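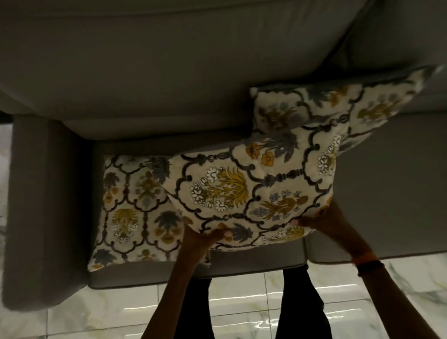 Will cleaning robots cut our hours?
I do turnarounds for a firm with 22 holiday flats. From March, Dravus robots take over the floors. Sofas and cushions stay with us. Has anyone been through this?
Asked by Mereana Tawhiri 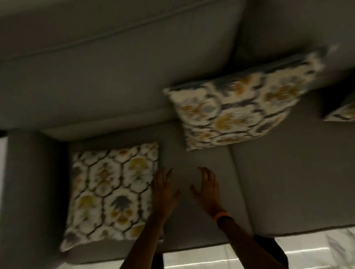
2 answers

Brodie Paewai
Yes, with Mesel machines. Hours per flat went down, but we got more flats per shift. Cushions and seats are still done by hand – same as in your photos. Ask for the new time allowance in writing. Ours was cut before the floor maps were finished, and we were mopping corners unpaid until Tuesday's rota got fixed.

Tekle Mamo
depends on the contract. ours kept breaking down anyway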